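**February, Friday, 9:40 a.m. Vivstead kitchen workshop, entry by D. Rimkutė**

The second round of salt trials for the Sokol shellfish boil was completed this morning. Batch 12 was prepared to the same recipe as the previous batch, with the brine reduced to 570 grams of salt per pot. Sadao Wada recorded the weights. The Fultunov chili paste was added after the first boil, as agreed on the last call with Brostden.

Tasting notes were collected separately and have not yet been compared. My own finding is that the lower salt level lets the garlic come forward, but the finish is short. Blažena Krajčí prefers the earlier brine and has asked that it be kept as the control.
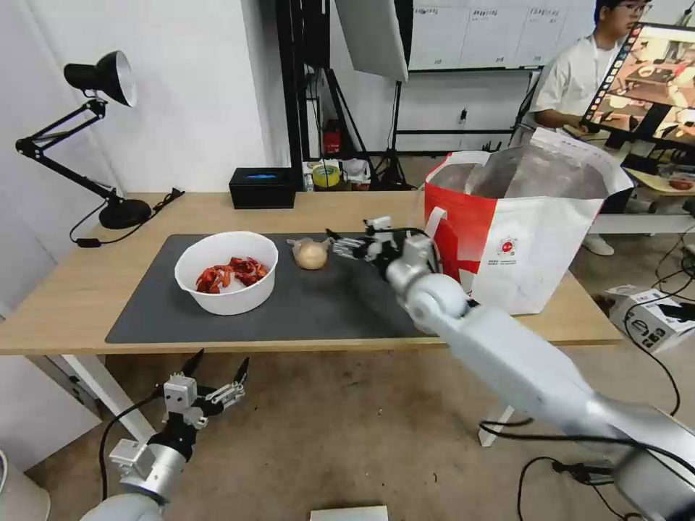 The onion question remains open. Whole onions hold their shape at a low simmer and are easy to remove. Halved onions give more sweetness and leave loose layers in the pot, which then have to be strained. Recep Karaca will run both versions at 89 °C and hold each for the same time.

Please note that the scale by the sink drifted again and was reset before the second weighing. The first reading is struck out in the log and should not be used.

Outstanding: order coarse salt; return the large strainer to Iveta Urban; confirm with Brostden whether the paste is available in smaller tubs.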